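I've been a clinic nurse in Ramham for 15 years, and I'm going to have a little grumble about fasting blood tests. We still tell far too many people to skip breakfast for them!

My neighbour Lamai drove in last February, an hour each way, with nothing in her but water. She was shaky and cross by the time her name was called (fair enough, I'd have been worse). When I looked at her form, not one thing on it needed an empty stomach. Somebody had ticked the box out of habit, and I reckon that happens every single morning.

For plenty of routine cholesterol checks, a normal breakfast beforehand is fine. Some tests do still need the fast -- a fasting glucose, obviously -- so please don't go ignoring your doctor on my say-so. But do ask. Ask when you're handed the form, and ask again when you book.
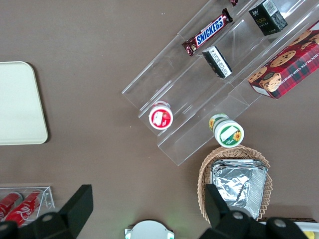
It matters most for older people and anyone on insulin, who can get into real strife going without food until mid-morning. If a fast truly is needed, they should get the first appointment of the day, and a proper chat about their medicines the week before. Our front desk started doing that and I'd love to see every clinic follow.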